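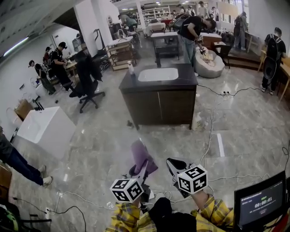 Halto Grippers Pulled After Jaw Fault

July | Kashindye press desk

Search this site Go

PRANDUDVILLE – Skitolport has stopped work with its Halto hand-held grippers after jaws failed to release in 90 of 3,600 logged grips. The maker blames dust. We are not convinced: 652 of those grips were made with freshly cleaned units, and the fault showed up there too.

Cables on the floor are a separate worry. Operators watch their hands, so a trip is easy, and the safety sheet says nothing on the subject. Skitolport calls the sheet "complete." Kashindye has asked to see the full log and has so far received a summary.

Work will resume when the jaws pass an outside test. No date is set.

Recent items
Halto recall notice: 2,702 units
Kashindye asks for test records
Prandudville site hours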